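About Grurka

Grurka is a cooking school for people who eat at home and would like to do it better. We opened in January with one kitchen, a borrowed oven and a class on bread that filled up before we had finished painting the door. We teach evenings and weekends, all year, and we love it!

Who we are

Géza Bíró started the school after years of baking for a living and teaching his neighbors on the side. He still leads every bread class, and he will talk about rye for as long as you let him. Korkor Agbenyega runs our soups and stews program, which has grown into the most popular thing we do (her groundnut soup night has a waiting list, so please sign up early). Unai Lorente teaches fish, beans and anything that goes on a grill. Attila Vida looks after bookings, allergies and the phone, so he's probably the first of us you'll meet.

What we teach

Most of our classes are single evenings. You come in, put on an apron, cook for a couple of hours and then sit down and eat what you made with everyone else. We also run longer courses for people who want to build up from the basics – knife work, stocks, dough, sauces – and a teen course every summer. You don't need any experience. Some of our students had never boiled an egg before they came, and a few have gone on to cook for over 100 guests at family weddings, which still thrills us.

We buy our flour from Dreseck and most of our vegetables from the Szűcs family farm, and we plan the menus once we know what they have. If the tomatoes are late, the tomato class is late too. You'll get a call from Attila and a new date.

Kids at Grurka

Children's classes began as an experiment and are now a big part of our week. The groups are small and the recipes are real ones: dumplings, flatbread, vegetable soup, plum cake. Kids measure, stir, taste and argue about salt, and we wouldn't have it any other way. Children under eight need to come with a grown-up. 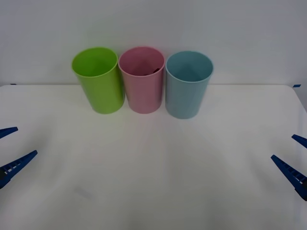 Green, pink and blue cups, ready in a row.

Where to find us

We're at 29 Plevon Street, on the ground floor, with step-free access from the courtyard. Parking is easier after six. The full fall schedule goes up in July 2019, along with the first dates for Géza's two-day sourdough course.

Gift vouchers can be picked up at the front desk or ordered by phone. Private groups are welcome too – ask for Attila.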